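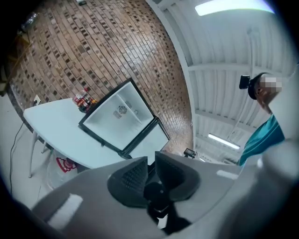

February, paste and lining tests, Lovton map sheets

Started at 9.30. Picked up where the last entry stopped, with the second batch of wheat starch paste. The first batch went thin overnight and smelt sour by the morning, so it went in the bin and the jar was boiled out.

Second batch made with the Vurnari starch, 160 g, soaked in filtered water before any heat. Cooked in the double pan and stirred the whole time. It went from milky to grey and glassy later than I expected, and for a good while I thought the starch was old stock. It isn't, it just wants more patience than the one we used before. Took it off when it dropped from the spoon in one lump. Left to cool with a disc of polyester film pressed on the surface to stop a skin forming. Still got a bit of skin at the rim.

Sieved twice through the horsehair, then worked in the bowl with the brush, adding water a little at a time until it was like single cream. For the tear repairs I kept some back thicker. Please don't dilute what is in the small jar, it is meant to be like that.

Lining test

Used two of the scrap sheets from the Lovton set, the ones with no printing on the back. Both are machine-made, quite short in the fibre, and brown along the old folds. Pakzad tissue for the lining, the heavier weight on sheet A and the lighter on sheet B.

Sheet A: humidified between damp blotters for 2 hours, pasted out the tissue on film, lowered it on to the back of the sheet, brushed down from the middle. One crease near the left margin that I lifted and laid again. It went down flat the second time. Pressed between felts, changed the felts at lunch.

Sheet B: same treatment, but the lighter tissue stretched when wet and came up wider than I had cut it. Trimmed it in place, badly. The lighter tissue follows the old folds closely and will probably show them once dry. For sheets as weak as these I would sooner use the heavier one, even if the back ends up a bit stiff. 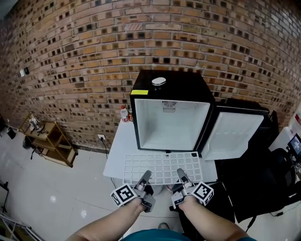
Both sheets moved to the drying board after lunch, false margins pasted down all the way round with a small gap left at one corner for the bone folder. Checked again at 4. Sheet A was pulling evenly. Sheet B had come away along one short side where the margin was too narrow, my fault for trimming so close. Pasted a strip of kozo over the gap and weighted it. If it comes off lopsided it will still do as a sample.

The board itself needs attention. The top coat is lifting in patches and the paste is starting to stick to the layer underneath. I would rather re-coat it now than find out with a real sheet on it.

Storing the paste

We still haven't agreed on this. The old practice was to keep cooked paste in the cold and use it up within the week. The Stusamberg notes say cold storage makes the starch tighten up and weep, and that it's better to cook small amounts and keep them at room temperature under a little water, changed daily. The jar kept cold from the last round had certainly gone grainy and took three passes through the sieve to come back. It still stuck well enough on the peel strips, though I wouldn't want to brush it over a large area.

Plan is to split the next batch, half cold and half under water, and do 6 peel strips from each. Same tissue, same brush. Write the time on every strip, in pencil, on the unpasted end. Last time the writing was on the pasted end and came off with it.

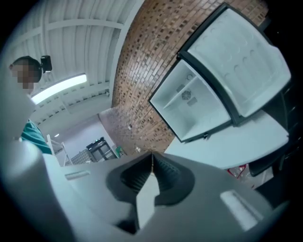
Leaning over, upper left. Small black camera worn on the head.

Stock

Blotter is low, mostly cut pieces left. Starch is fine. Felts need a wash, the two thick ones have dried paste along the edges and leave a mark. Film is fine if people stop cutting squares out of the middle of the roll.

There was talk of doing the whole Lovton collection the same way, 3000 sheets by their list. I don't think most of them need lining. From the box I went through, plenty only want surface cleaning and a few edge tears closed. Worth sorting them properly before anyone quotes a price for the job.

To do
Take A and B off the board tomorrow if the backs feel dry and no longer cool to the hand.
Re-coat the board, two thin coats, sand lightly in between.
Ask Pakzad whether the next tissue order will come from the same making, the last roll was a shade yellower.
Find the other horsehair sieve.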